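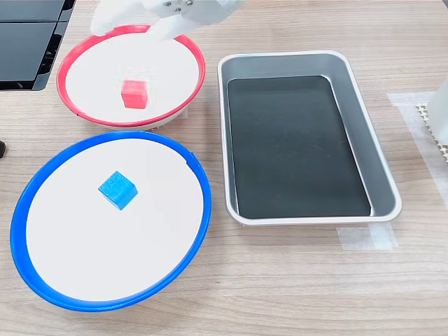

Page last changed: 2026-07-16

Vestlow pauses gripper shipments after finger fault

Vestlow has stopped shipping its Skamow bench gripper while it replaces a part that can let the fingers close without being told to. Customers who already have a Skamow should stop using it with people's hands in reach until the new part has been fitted.

The fault came to light at the company's test bench in Dridley, during sorting trials in which small foam cubes are moved between coloured dishes and a metal tray. On three occasions the gripper closed while the arm was still moving into place over a dish. In the third case an operator was straightening the dish at the time and had a fingertip pinched. She was treated on site and went back to work the same day.

Vestlow traced the cause to a connector inside the gripper body. When the arm changes direction quickly, the cable can pull the connector part of the way out of its socket. The controller then loses the finger position reading and drives the fingers shut. It should have stopped the motor and raised an error, and the software check meant to do this was set to wait too long before acting.

"The connector is a poor choice for a moving joint, and the software should have caught it," said Benjie Catacutan, head of product safety at Vestlow. "We missed both in our own checks before release. The grippers will not ship again until both are put right."

A total of 2,902 grippers are affected. All were built before the end of December and carry a serial number beginning with 19, printed on the underside of the body. Later units use a locking connector but still need the software update.

The replacement cable kit is made by Salameh, which also supplies the motor housings. It is free of charge and takes one person with a small screwdriver a few minutes to fit. Vestlow will collect and repair any gripper whose owner would prefer not to do the work – carriage is paid both ways.

Until the kit and update are in place, customers should:

Switch off power to the arm before reaching into the work area.
Keep arm speed at the lowest setting.
Stop at once if the fingers move when no command has been sent, and report it.

The emergency stop is not affected by the fault and works as normal. Other Vestlow products use a different cable and are not part of the recall.

Sorting trials at Dridley have restarted with modified grippers and a guard around the bench. Vestlow will publish the results on this page, along with the date on which shipments resume.

Customers can order a kit through their usual dealer or from the Vestlow service desk, quoting the serial number.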